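26 December 2025

Reran the contact-height estimator on the Galta set after Kulsoom Kazmi's fix to the time offset. 2691 clips in, 2680 kept. The rest failed tracking at the start and I left them out.

Height error over plain tabletops is still worse than over the printed cloth. Pale wood with fine straight grain gives the tracker long lines and few corners, so it slides along the grain and the height goes with it.
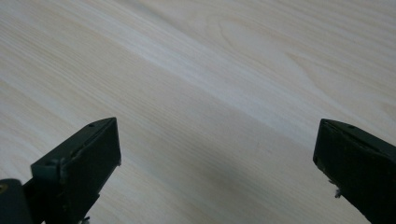 Tried weighting features by corner strength and dropping anything in the bottom strip, where the jaws and their shadow sit. Drift is down on the 460 bare-wood clips but two of them got worse — both slow passes along the grain. Have not looked at why.

Junaid Arain wants the same split run on the September data before we change the default. Config is saved under Zeneo, old weights untouched.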